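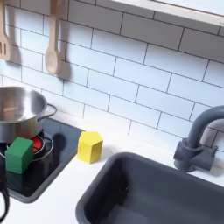 Tanberg 레지던스 퇴거 및 보증금 정산 안내는 계약 종료를 앞둔 입주자께서 자주 문의하시는 사항을 정리한 것입니다. 본 안내는 Tanberg 본관과 Onishi 별관의 모든 세대에 공통으로 적용되며, 개별 계약서에 별도의 특약이 있는 경우에는 특약이 우선합니다. 퇴거 점검에서 문의가 가장 많은 부분은 주방과 욕실의 벽면입니다. 흰색 직사각형 타일을 벽돌처럼 엇갈리게 붙이고 가는 진회색 줄눈을 넣은 벽이라면, 타일 표면의 깨짐과 구멍은 점검 대상이 되지만 줄눈의 자연스러운 색 변화는 공제 사유가 되지 않습니다. 그 밖의 기준은 아래 항목을 참고하시기 바랍니다.

퇴거 통보

퇴거 의사는 언제까지 알려야 합니까?
계약 종료일로부터 6주 전까지 통보하여야 합니다. 통보는 입주자 포털 Gultix의 '계약 관리' 메뉴에서 접수하며, 접수 즉시 확인서가 발급됩니다. 전화 또는 구두로 전달하신 내용은 정식 통보로 인정되지 않습니다.

포털을 이용할 수 없는 경우에는 어떻게 합니까?
관리사무소에 비치된 퇴거 통보서를 작성하여 직접 제출하실 수 있습니다. 대리인이 제출하는 경우에는 위임장과 대리인의 신분증 사본이 필요합니다. 우편으로 보내실 때에는 관리사무소에 도착한 날을 통보일로 봅니다.

통보한 뒤 퇴거일을 변경할 수 있습니까?
후속 입주자의 계약이 체결되기 전이라면 변경할 수 있습니다. 변경 신청 역시 Gultix에서 하시면 됩니다. 후속 계약이 이미 체결된 세대는 퇴거일을 늦출 수 없으며, 앞당기는 경우에도 당초 통보한 날까지의 임대료가 부과됩니다.

공동 계약자 중 한 사람만 퇴거할 수 있습니까?
가능합니다. 다만 남는 계약자의 동의서와 변경 계약서가 필요합니다. 이 경우 보증금은 세대 전체의 계약이 끝날 때 정산하며, 계약자 사이의 보증금 분담에는 관리사무소가 관여하지 않습니다.

점검

점검은 어떤 절차로 진행됩니까?
사전 점검과 최종 점검으로 나누어 진행합니다. 사전 점검은 희망하시는 세대에 한하여 실시하며, 수리나 청소가 필요한 부분을 미리 안내해 드립니다. 최종 점검은 모든 세대가 대상이며 가구와 개인 물품을 모두 반출한 상태에서 실시합니다.

입주자가 반드시 입회하여야 합니까?
최종 점검에는 계약자 또는 위임을 받은 대리인이 입회하는 것을 원칙으로 합니다. 부득이하게 입회하지 못하시는 경우 담당 직원 2명이 함께 점검하고, 점검표와 사진을 포털에 등록합니다.

통상적인 사용에 따른 마모란 무엇을 말합니까?
일반적인 주거 생활에서 자연히 발생하는 변화를 말합니다. 햇빛에 의한 벽지와 바닥재의 변색, 가구를 놓았던 자리의 가벼운 눌림, 냉장고 뒤편 벽면의 그을음, 수전 손잡이의 광택 감소 등이 여기에 해당합니다. 이러한 사항에 대해서는 비용을 청구하지 않습니다.

어떤 경우에 원상회복 비용이 발생합니까?
입주자의 부주의 또는 임의 변경으로 생긴 손상이 있는 경우입니다. 대표적인 사례는 다음과 같습니다.
- 벽 타일 또는 바닥 타일의 파손, 나사못이나 드릴로 뚫은 구멍
- 사전 승인 없이 시행한 도배, 도색, 조명 교체
- 흡연으로 인한 벽지 변색과 냄새
- 누수를 알고도 신고하지 않아 확대된 손상
- 출입 카드, 우편함 열쇠 등 지급품의 분실

타일에 붙인 접착식 걸이는 떼어 내야 합니까?
직접 부착하신 걸이와 선반은 모두 제거하여 주십시오. 접착제 자국은 중성세제를 묻힌 부드러운 천으로 닦아 내시고, 금속 주걱이나 연마제는 사용하지 마십시오. 제거 과정에서 생긴 표면의 흠집도 손상으로 처리될 수 있습니다. 입주 당시부터 설치되어 있던 걸이는 그대로 두시면 됩니다.

줄눈에 곰팡이가 생긴 경우에도 비용이 청구됩니까?
표면에 생긴 가벼운 곰팡이는 퇴거 전 청소로 제거하시면 됩니다. 환기 설비의 고장이나 건물의 결함으로 발생한 곰팡이는 관리사무소가 처리합니다. 고장을 발견하신 날에 포털로 신고하신 이력이 있으면 원인을 확인하는 데 도움이 됩니다.

청소와 폐기물

청소는 어느 정도까지 하여야 합니까?
다음 입주자가 별도의 청소 없이 짐을 들일 수 있는 상태를 기준으로 합니다. 레인지 후드 필터, 배수구, 욕실 환풍기 덮개, 창틀은 누락되는 경우가 많으므로 특히 유의하여 주십시오. 전문 업체 이용은 의무가 아닙니다.

지정 청소 업체가 있습니까?
지정 업체는 없습니다. 관리사무소와 협약을 맺은 Prarker 클리닝을 이용하시면 포털에서 예약과 결제를 함께 처리하실 수 있으나, 다른 업체를 이용하시거나 직접 청소하셔도 점검 결과에 불이익이 없습니다.

대형 폐기물은 어디에 배출합니까?
본관은 지하 주차장 옆 집하장, Onishi 별관은 후문 집하장에 배출합니다. 배출 전에 관할 지방자치단체의 신고 절차를 마치고 신고필증을 부착하여야 합니다. 신고필증 없이 배출된 물품의 처리 비용은 확인된 세대에 부과합니다.

가구를 후속 입주자에게 넘겨줄 수 있습니까?
후속 입주자가 서면으로 동의한 경우에만 가능합니다. 동의서는 최종 점검 전까지 제출하여 주십시오. 양도 대금과 물품의 하자에 관한 사항은 당사자 간에 해결하셔야 합니다.

보증금 정산

보증금은 언제 반환됩니까?
최종 점검을 마치고 지급품을 모두 반납하신 날로부터 4주 이내에 반환합니다. 공제할 금액이 없는 세대는 이보다 일찍 처리될 수 있습니다. 반환 계좌는 계약자 본인 명의여야 하며, 포털에서 미리 등록하실 수 있습니다.

공제 내역은 어떻게 확인합니까?
정산서가 Gultix의 '정산 내역' 메뉴에 등록됩니다. 정산서에는 항목별 금액과 산정 근거, 관련 사진이 첨부됩니다. 퇴거 후에도 정산이 끝날 때까지는 기존 계정으로 접속하실 수 있습니다.

파손된 타일이 한 장이어도 벽 전체의 교체 비용을 부담합니까?
그렇지 않습니다. 동일한 자재로 부분 보수가 가능한 경우에는 해당 부분의 자재비와 시공비만 청구합니다. 같은 자재를 구할 수 없는 경우에도 설치 후 지난 기간을 반영하여 부담액을 산정합니다.

정산 결과에 이의가 있으면 어떻게 합니까?
정산서 등록일로부터 2주 이내에 이의신청서를 제출하실 수 있습니다. 입주 당시의 상태를 보여 주는 사진이나 입주 점검표가 있으면 함께 첨부하여 주십시오. 이의신청이 접수되면 다툼이 없는 금액을 먼저 반환하고, 나머지 금액은 재검토 후 처리합니다.

공과금은 누가 정산합니까?
전기와 수도 요금은 최종 점검 시 계량기를 검침하여 관리비와 함께 정산합니다. 가스와 인터넷은 입주자께서 해당 공급사에 직접 해지를 신청하셔야 하며, 해지 지연으로 발생한 요금은 보증금에서 대신 납부해 드리지 않습니다.

기타

퇴거 당일 승강기를 전용으로 사용할 수 있습니까?
사전 예약을 하신 세대에 한하여 화물용 승강기를 배정합니다. 이사가 집중되는 2월에는 예약이 조기에 마감될 수 있으므로, 퇴거 통보와 동시에 신청하시기를 권장합니다.

퇴거 후 도착한 우편물은 어떻게 처리됩니까?
관리사무소는 우편물을 보관하거나 전달하지 않습니다. 퇴거 전에 우체국의 주소 이전 서비스를 신청하시고, 금융기관 등에 등록된 주소를 변경하여 주십시오.

본 안내에 없는 사항은 Gultix의 '문의하기' 메뉴 또는 각 동 관리사무소에서 상담하실 수 있습니다. 문의하실 때에는 동과 호수, 계약 종료일을 함께 기재하여 주시기 바랍니다.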